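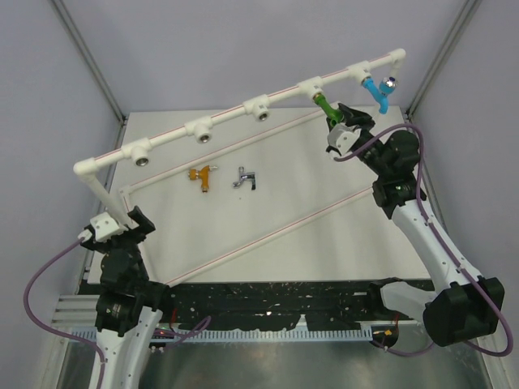 The Faucet Rail, Bit by Bit

Sun 6 May

I've wanted a row of mismatched faucets out by the potting bench for ages, and I finally have the makings of one! The colors are the whole point for me. My old outdoor tap was a sad gray thing that dripped into a bucket all summer, and I was not about to go and buy another one just like it. So, a few notes on the parts, for everyone who asked after my January post (yes, I know, I'm slow).

The pipe
Plain white with a skinny red stripe running down its length. I thought about painting over the stripe and then got fond of it. There's an elbow at each end, and the left one turns down into a leg.

The tees
All of them have their sockets facing down, with round metal threads inside the empty ones. I like metal threads. I've stripped enough plastic ones to last me the rest of my life.

Green
My favorite, no contest. It has a brass fitting where it screws in, and the brass looks so good against that green. This is the one I'll use for filling watering cans.

Light blue
Next to the right-hand elbow, with a small chrome handle on top. Meenakshi Chowdary wants it for rinsing lettuce and has more or less claimed it already.

Orange-yellow
Still lying loose on the table, brass threads and all. I go back and forth on whether it belongs beside the green or way down at the other end.

Chrome
The grown-up of the bunch, with a lever-shaped body. Also loose for now. I nearly left it out for being too plain, but Vaida Žukauskas says every row needs one boring one, and I think she's right.

Still on my list: thread tape, a splash tray, and a hose that doesn't kink after 20 minutes in the sun. I've got $60 left for all of it. If you've got a spare red faucet in a drawer somewhere, drop me a line, I'll trade you tomato seedlings!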